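Sublet deposit, landlord wants to keep 623 for "cleaning"

kwhsueh
Moved out of a one bedroom in the Justholm building at the end of May. Deposit was held by the management company, Wodunlow. I got a letter saying they are keeping $623 for cleaning and repainting. I lived there 4 years. No receipts in the letter. Is that normal?

oiling_t
Did you do a move-out inspection? Paint after that long is usually normal wear. Ask for an itemized list in writing.

kwhsueh
They offered one but I was at work. I did clean the oven and the bathroom before I left.

W. Kassab
You should have gone to the inspection. Without it, it's your word against theirs. I'd offer to split it and move on.

oiling_t
Disagree with splitting. In many states they have to show what they spent, inspection or no inspection. Look up the deadline for yours before you offer them anything.

W. Kassab
Sure, but small claims costs time. I took a morning off for mine and got $58 back.

wieslawa k
Send the letter certified and keep the slip. Mine went to the Kuo Street office and they said they never got it, and the slip settled that.

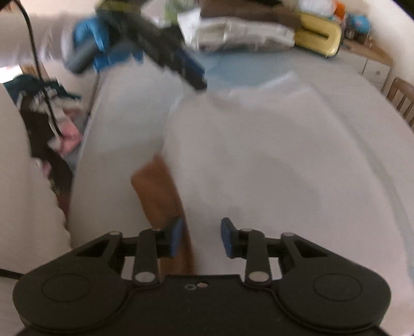 Also write down the date you handed over the keys. The deadline where I live runs from that day, so a text or email about the keys is worth saving.

kwhsueh
I have the email about the keys. Sending the letter tomorrow and asking for receipts.

W. Kassab
Fine. I still think they'll offer half.

oiling_t
Then he can say no to half. Post what they send back.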